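How to test whether a robot can sort your cutlery

People ask us whether a robot arm can do the cutlery yet. The short answer is sometimes, slowly, and with somebody standing by. If you want a better answer for your own kitchen or café, run a sorting trial. It takes an afternoon and the method below suits any two-arm bench setup.

What you need

Forks in two kinds that are easy to tell apart by eye. Clear plastic bins with a flat base. A plain tabletop in one colour, matte if you can get it. A notebook.

Clear bins are harder for the cameras than white ones, so start with white if your arms are new. We went straight to clear at the Gavton bench and lost most of a morning to it.

Step 1. Fix the bins

Put the bins where both arms can reach without crossing. Mark the corners with tape. A bin that creeps a centimetre over 14 tries will spoil your results, and you won't notice until you look back at the notes.

Step 2. Load the forks two ways

Lay one kind in a pile. Stand the other kind up with the handles at the top. The upright ones give the fingers something to close on. The pile is the real test, as tines lock together and the arm tends to bring up two forks or none.

Step 3. Pick and place

Run one arm at a time first. Count a try as good only if a single fork ends up in the correct bin. A dropped fork is a miss, and so is a fork someone had to straighten by hand. Callum Hulme, who kept our notes in October, wanted half marks for near misses. We didn't use them.

Step 4. Try a handover

Have one arm lift a fork and pass it to the other. Slow both arms right down for this. Hold the fork by the handle with the tines clear of the second gripper, and keep the stop button within reach.

Step 5. Write it up

Record the tries, the misses and the minutes. Over 110 tries our arms did well with upright forks and poorly with the pile. A person did the same bins in a fraction of the time.

Is it worth it yet?

For a home drawer, no. For a canteen washing 2,000 pieces a day, it might be worth a look in a few years - if the cutlery arrives in racks and not in a heap. Shops ask us the same thing about bolts and brackets, and the advice doesn't change. Sort out how the parts are presented before you spend money on the arm.

If you get stuck on the handover, drop the speed again and shorten the reach before you change anything else.

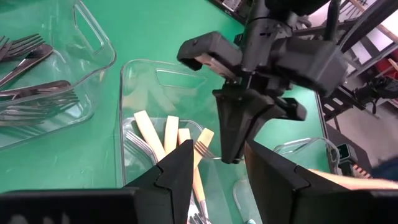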